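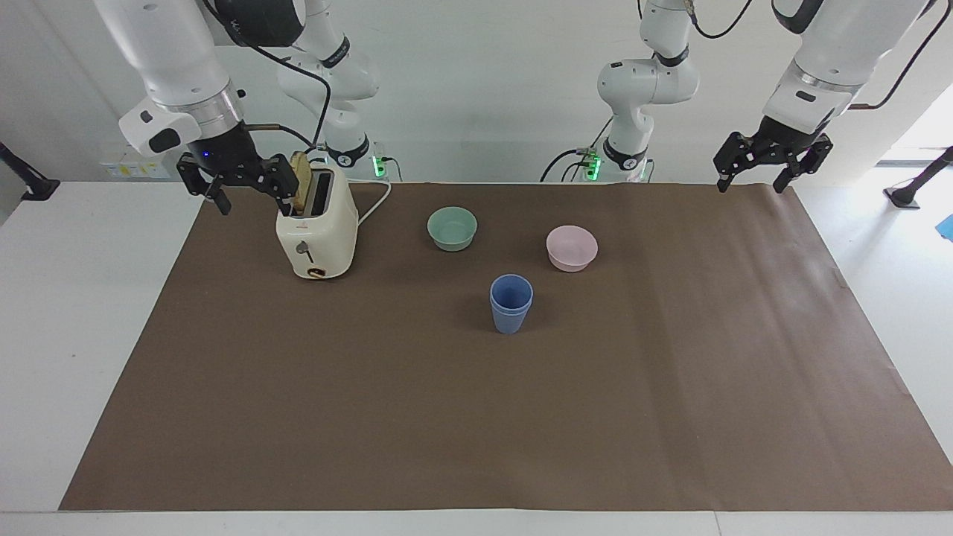
Can a machine make breakfast yet? Short answer from the people at Darnen, a small automation shop that has been at it since before June: parts of breakfast. Toast, on a good morning. Clearing up after, less so. The company opened its doors for a couple of hours to local press and a handful of kitchen-trade buyers, and the thing everybody crowded around was the toaster job. Two arms, a cream toaster, a slice of bread sticking up out of the slot and one gripper with its fingers either side of it. A pair of bowls and a blue cup on the same brown paper. That's the whole kitchen, more or less, and it's harder than it looks.

Morfudd Phillips runs the household side at Darnen. She didn't oversell it.

"People come in expecting a butler," she said. "What I have is something that will take toast out of a toaster if the toaster is where it was last time, give or take."

How much give or take? Up to 2 inches, on the current software. Move it more than that and the arm has to look again, think again, and sometimes just stop. Phillips said stopping is fine with her. It's the confident wrong guess she doesn't want, the one where a gripper comes down on the rim of the slot and crushes the crust.

Bread is a pain, is the gist. No two slices the same. Fresh out it bends, over-toasted it snaps, and a squeeze that holds a frozen waffle will put a dent clean through white sandwich bread. The team went through 1000 slices over the spring, according to Phillips, most of them the cheapest loaf the supermarket carried. Staff stopped eating toast at their desks somewhere in the middle of all that.

Where things stand, going by what the company told visitors:

Taking a slice out and setting it in a bowl works often enough to show to guests. Putting bread in is slower, and the slots are narrow, so a slice that arrives a little crooked gets hung up on the edge. Pushing down the lever is easy. Reading the dial, no, not attempted. Someone still sets the browning by hand. Butter is not on the schedule at all and Phillips laughed when a buyer asked.

Speed is the other thing. A person gets toast into a bowl in a couple of seconds without looking up from their phone. The arms take 25, from the first reach to letting go. Last fall it was longer, and nobody at Darnen would put a figure on last fall.

The buyers seemed split. One who supplies hotel breakfast rooms wanted to know whether two arms are really needed when only one does the reaching. Answer was yes for later, when a toaster has to be held steady while the bread comes out, or a cup passed across. Another asked about crumbs. Good question, not much of an answer. They change the paper.

Cups and bowls are further along. Round, stiff, don't tear. The trouble there is stacking: two cups, one inside the other, can look like a single cup from most angles, and a gripper that thinks it has one will carry off both. Bowls slide together or they don't, and a shallow one is tricky to get fingers under if it's lying flat. Phillips said her team treats cups, bowls and toast as one job now instead of three, so the machine has to decide what to do first. That's recent. It has made the numbers worse for the moment, she said, and she would rather have the worse numbers.

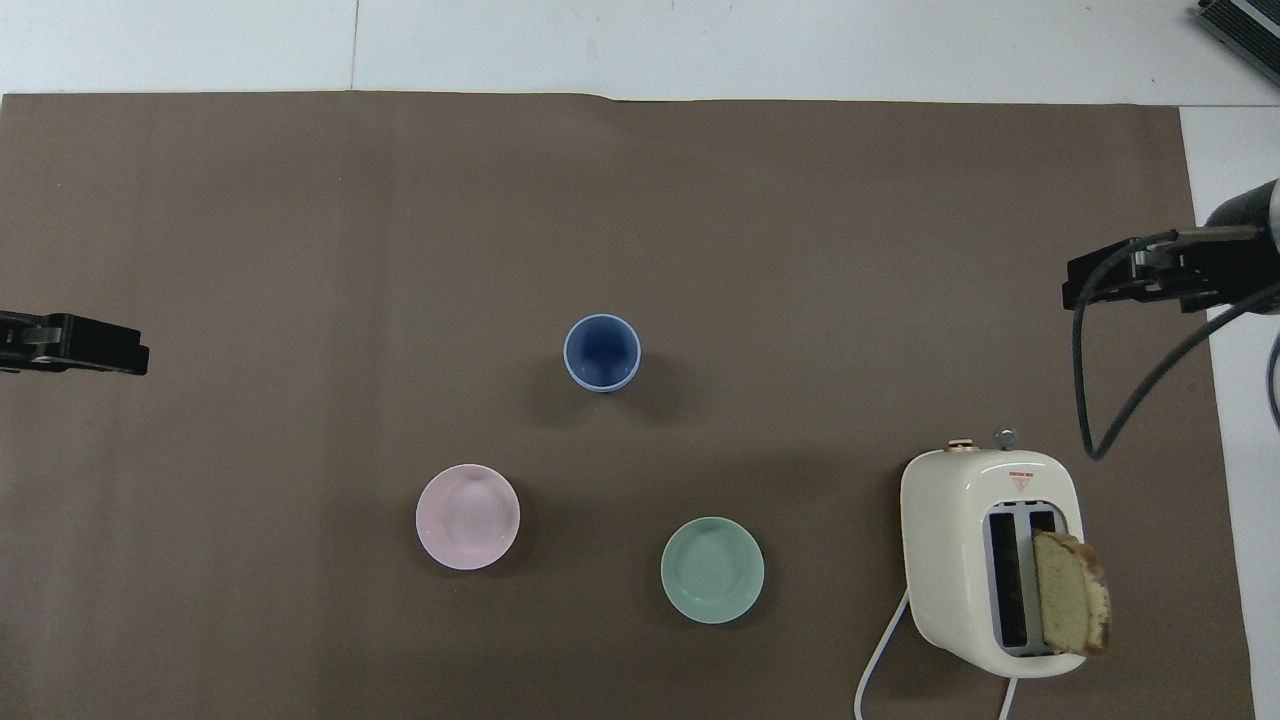
The shop floor isn't much closer

Same question, different room. Rerholm, which packs and ships small kitchen goods, has had a trial of its own going, with a two-arm station that is suppose to take mixed items off a tray and put them in cartons. Rhodri Humphreys manages the floor there and came along to the open morning to compare notes.

His view is pretty blunt. For identical boxes, machines won years ago and he wouldn't go back. For anything soft, shiny, nested or trailing a cord, he still puts a person on it. Cords especially. A toaster body is nothing, he said, any decent gripper will lift one. It's the lead that comes with it, snagging on the next item, dragging a bowl off the bench.

"My night crew do 20 of those while the machine is making up its mind about one," Humphreys said.

He's keeping the trial, though. It runs through to the end of the summer on the early shift, and the staff on that line have been told their hours don't change while it does. The part he likes is the dull stuff: the station doesn't get bored, and it flags a chipped bowl more often than he'd expected. It also flags plenty of bowls with nothing wrong with them. Somebody has to go look at every one of those, so whether it saves any time is, in his words, a matter of which week you ask me.

The software in both places comes from the same supplier, Wovar, under a product called Owen. It learns from people driving the arms through a job by hand, over and over, and then tries it alone. Neither Darnen nor Rerholm would say what they pay for it. Phillips did say that the hand-driving is the real cost. Hours of it, and it has to be done by someone who is careful, because a sloppy demonstration gets copied just as faithfully as a tidy one. One of her operators had a habit of tapping the bowl before picking it up. The arms picked up the tap too and it took a week to get rid off.

What about price for a home?

No one would give one. Phillips said she doesn't expect to sell to households directly and isn't taking names. Her guess is cafeterias first, or care homes, places where the counter is always set out the same way and there's a member of staff in the room anyway. Humphreys thinks even that is optimistic for toast. Plates and cups, sure, he'd believe that.

Safety came up briefly. The arms at Darnen are kept slow on purpose and visitors were asked to stay back from the table while they move. Anything with a heating element gets extra checks, and the toaster is never left running unless someone is standing there. Phillips wants that rule to stay whatever the success rate gets to. A gripper doesn't mind a hot slot. The bread caught in it might.

Next up is a harder version of the same table. The bowls and cup get moved between tries and the toaster gets turned round, so the slots face a different way each time. After that, a second kind of bread, probably bagels, and then a proper counter with a sink beside it. No date for the sink. Phillips said she'd been asked for one by her own managers and hadn't given it to them either.

Darnen plans another open morning once the turned-around toaster is working. Doors at 9 a.m., coffee provided, made by a person. Trade visitors should get in touch with the company ahead of time as space is tight round the table.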